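4. Confirmation as a unit of analysis

Much of the writing on celebrity couples treats the moment of "confirmation" as if it were a fact about two people. We doubt this. A couple is said to be confirmed when a certain kind of sentence appears in a certain kind of outlet, and the sentence tells us a good deal about the outlet and rather little about the couple. The earlier study by Kong (the first author of the present paper) took confirmation dates at face value and used them to measure how long a rumour lasts before it is settled. We now think that measure was weak, and this section sets out why.

The material is the Roltbridge collection, a set of 520 gossip items saved from entertainment sites and fan pages, all concerning musicians and television performers. Each item was read by both authors, Jingyi Kong and Takeshi Wada, working apart. We marked every claim that two named people were dating, had split or had got back together, and noted the source given for it. Where we disagreed we kept both readings and did not try to force an agreed one. Readers who prefer a single tidy score will find this annoying, and they are welcome to the coding sheets.

4.1 What counts as a source

The phrase "a source close to the couple" does a lot of work in these items. It is offered as evidence, yet it can't be checked, and it is often carried from one site to the next with small changes. In the thread we call Fesside, after the fan page where it seems to have begun, a remark credited to "a friend" became "friends" in the next item and "several insiders" in the one after that. No new reporting is mentioned at any step. One could argue that the later writers had their own contacts. We can't rule that out, but they give the reader no grounds for believing it.

Interviews look like firmer ground, and earlier writers have leaned on them heavily. We're less sure. A performer asked about a partner on the radio will usually have a record to sell, and the answer is given with that in mind. A laugh, a pause or a change of subject has been reported as a confirmation in one place and as a denial in another, from the same broadcast. Wada's view is that such items should be left out of any count of confirmed couples. Kong would keep them in and mark them as doubtful. The tables in section 5 follow Kong, for the dull reason that leaving them out makes some of the groups too small to compare.

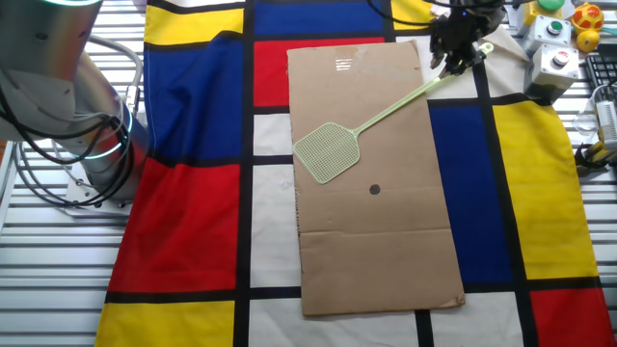

Figure 2. Pale green fly swatter resting across a sheet of brown cardboard, on a grid-patterned cloth.

Does a confirmed romance bring a site more readers than a rumoured one?

We found no good evidence that it does. The visitor figures we were shown came from the sites themselves, covered only the items they chose to share, and did not separate readers who came for the couple from those who came for something else on the page.

4.2 The Ikeda argument

The strongest case against our position is what we call the Ikeda argument, after the seminar paper in which we first met it. It holds that fans are not fooled by any of this, that they read a confirmation as a move in a game, and that a researcher who worries about its truth has missed the fun. There is something in this. Comments under the items are full of jokes about publicists and release dates. But the same commenters go on to quarrel over anniversaries, and they treat the date of confirmation as the day the romance became real. We'd want to see more than a few knowing jokes before accepting that nobody takes the date seriously.

The Mater newsletter, which ran a column of corrections until January, offers a small test. Of its items on performers' love lives, 4 were later withdrawn. In each case the withdrawal drew fewer comments than the original, and in 2 of them the first comment repeated the claim that had just been taken back. This is a tiny number of cases and we don't lean on it. It does suggest that a correction is read by different people, or read in a different way, and the Ikeda argument has nothing to say about either possibility.

All pages were last checked on 28 June 2018. Several had been edited by then without any note to say so, and for those we used our saved copies.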